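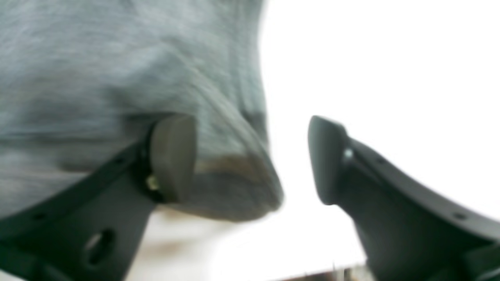

The case against folding everything

Some time in the past few years, folding stopped being a chore and became a virtue. I blame the videos. A pair of hands comes in from the side, smooths a jumper flat on a white bed, turns in the sleeves, rolls the lot into a tight little parcel and stands it on end in a drawer beside its cousins. The drawer slides shut. We are meant to feel calm. What I feel is tired, mostly on behalf of the jumper.

I have been folding laundry for a household of grown and half-grown people for a long time and I have tried the lot. Thirds, quarters, the upright file, the shop-counter fold with a sheet of cardboard in the middle. I paid for a plastic folding board from Zerndale, and it now lives behind the dryer. My objection is a practical one. Most of this work is wasted, and the people selling it to us know that perfectly well.

Take tea towels. Ours come off the line, get folded into a neat square, sit in a drawer for a day and are then used to mop up spilt milk. The square helped nobody. Underpants are the same. There is a two-page spread in the Gismont storage catalogue devoted to underpants, with dividers, and I would like to meet the person whose morning has been saved by it.

The usual answer is creases. Fair enough for a work shirt, but a work shirt should be on a hanger anyway. Soft knits, the heathered grey things everybody in this country seems to put on the minute it drops below eighteen degrees, hardly show a crease at all. You pull one over your head and your own shoulders do the rest. If anything the tight roll is worse, as it leaves a ridge across the chest exactly where people look.

Then there is the space argument, which I was once soft on. You fit more in the drawer, they say. You do, and so you own more. My sister-in-law went over to the upright method and had room left over, and by May the room was gone. Pumphrey will sell you a fabric bin for the overflow and another bin to put under the bed when that one fills up. I priced a full set of their drawer inserts for one ordinary bedroom and it came to 300 dollars. That buys a secondhand chest of drawers with change for lunch.

I went looking for the time savings as well. A leaflet that came with the Staduvine dividers claimed I would save two minutes every morning by being able to see all my clothes at once. It didn't mention the evenings. I can find a grey top in a heap of other tops in a few seconds, because I know what my own clothes feel like. I expect you do too.

I'm not arguing for the floor. Sheets need folding or the cupboard won't close, and fitted sheets can be bundled up and shoved in behind the flat ones, whatever anyone's grandmother had to say on the matter. Good wool should lie flat and not be hung by the shoulders. Trousers with a proper crease have earned a hanger. That is a short list, and I've yet to be talked into a longer one.

Everything else in our house now goes from the basket to the drawer by the armful, sorted by owner and nothing more. Socks go in loose. The teenagers can't tell the difference, and the adult who complained for the first fortnight was offered the job and has since gone quiet.

There is a line I keep hearing, that a tidy drawer makes a tidy mind. I've known people with beautiful drawers who couldn't tell you where the car was parked. A drawer is a box with a front on it. It keeps the dust off your clothes until you want them, and it does that just as well with the sleeves inside out.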